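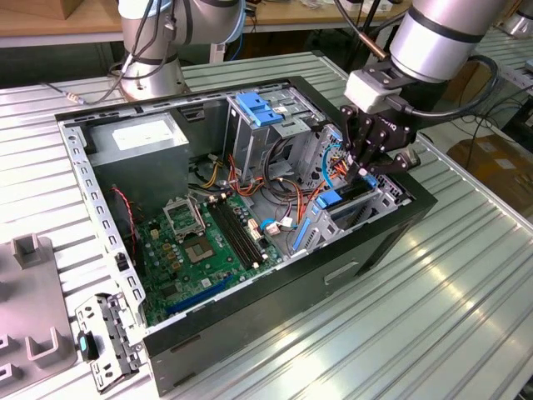 Teardown cell: three-fingered gripper over an open tower case on the ribbed aluminum table.

Equipment budget, teardown cell
4 February 2024

Requests for the next purchase round close at the end of May. The items below are the ones Dondness has put forward for the desktop teardown cell. Prices are held by the supplier, Carrilho, for 30 days from the date of quote.

Grippers. The three-fingered unit stays. A spare set of fingers is requested for each of the 2 arms, plus one adapter block. Finger wear is the largest running cost in the cell and was left out of last year's plan. It now has its own line.

Fixtures. Towers are worked lying on their side with the panel off. The plastic trays hold small parts well enough, but there is no clamp for the case itself. Zeston has quoted a low-profile clamp that bolts to the table ribs. Lead time is 17 weeks, so this order has to go in first.

Cable handling. Power supply bundles and thin SATA cables are the slowest part of the job. We looked at a dedicated cable hook tool and have put it off until the Villby site reports on its own trial. No money is set aside for it in this round.

Tables. No new tables. The existing ribbed tops take every base plate we own.

Service. The arm contract runs for 3 years and covers wrist seals and joint brakes. It does not cover grippers or external wiring. Almost all of last year's unplanned spend fell under those two headings, and the reserve has been raised to match.

Sites that want to share the clamp order should send quantities and table rib spacing to the Dondness purchasing desk before the round closes. Late quantities will be priced separately.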